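Varico Hand Dustpan, Grey

Cleaning > Sweeping > Dustpans and Brushes
Product ref. 1168

In stock. Sold singly. Brush not included.

We have stocked a lot of dustpans and most of them were sent to us with a leaflet claiming they would change the way people sweep. We don't believe that about any dustpan. The Varico is a plain grey plastic pan with a wide scoop, raised sides and a long handle with a hole in the end. It holds what you sweep into it. If you want to know whether it is worth having over the one from the corner shop, read on, and be warned that for some of you the answer will be no.

What the maker says

Varico calls the front lip "gap-free". No rigid plastic lip is gap-free on every floor. On a flat, hard surface such as a worktop, a lino floor or a decent table, the lip sits close and small bits go over it without much fuss. On old tiles with deep grout lines, or boards that have moved apart, you will still get that thin grey line of dust that you chase backwards across the room. We tried it on all of these and would put it level with the Clallix pan, which costs more and has a rubber edge that starts to curl.

Varico also says the pan is "suitable for all debris". We take that to mean dry debris. Flour is fine, crumbs are fine, and so are seeds, beads, spilt pet food and soil from a plant pot. Wet tea leaves stick to it, as they do to everything. Don't use it for hot ash.

Small round things

The question we are sent most often is about things that roll: peppercorns, lentils, pellets, the little balls out of a burst cushion. With a shallow pan they run in and run straight out again when you lift it. The Varico has a rim that slopes up along the sides and round the back, and if you tip the handle down slightly most of what you have collected goes to the rear corner and stays there.

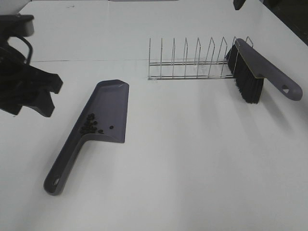
Most, we said. A few strays tend to stop part way along the floor of the scoop, and a sharp jolt will send them back towards the lip. Some pans have a ridge moulded just behind the lip to stop this. We are not convinced by ridges, as they hold the dust as well and you end up banging the pan on the side of the bin. Carry it level or slightly tilted back and you won't need one.

The handle

Long for a hand pan, and narrower in the middle than at the end, so there is something to grip. People with large hands seem to like it. It is still a hand pan and you will still have to bend down. If bending is the problem, please don't buy this one and hope for the best – look at the Undano upright set instead, which we also have our doubts about, but at least it has a pole.

The hanging hole is rounded and goes right through the end of the handle. It fits an ordinary hook. We mention this only because the Sotiropoulos pan we used to sell had a slot that fitted nothing in our shop, and we sent 18 of them back.

Colour

Grey only. On some screens it looks a little blue or even purple. Varico lists it as "slate", which is fair enough. Dark bits show up well against it. Pale dust doesn't, so if you mostly sweep up flour or plaster you may think the pan is empty when it isn't.

Cleaning

Warm water, washing-up liquid, a cloth. Varico says it can go in the dishwasher. We put one through four times and it came out the same shape, but we wouldn't make a habit of it, and we certainly wouldn't put it in with the plates.

Is it worth the money?

If your present dustpan has a straight lip and no crack in it, keep it. We mean that. A chipped or warped lip is the only good reason we know to replace one, and you can check by laying the pan on a flat table and looking for daylight underneath. If there is a gap you can slide a bank card into, you have been sweeping most of your dirt under the pan.

For people who do need a new one, this is a sensible buy. We have sold 84 since it came in and had four returned, all of them from customers who expected a brush in the packet. It says "brush not included" at the top of this page and it says so again now: brush not included.

Delivery and returns

Sent in a plain card sleeve. Unused pans can be returned in the sleeve for a refund. If the lip arrives bent, send us a picture of it lying on a flat surface and we will post a replacement.

Page last checked 01/02/2023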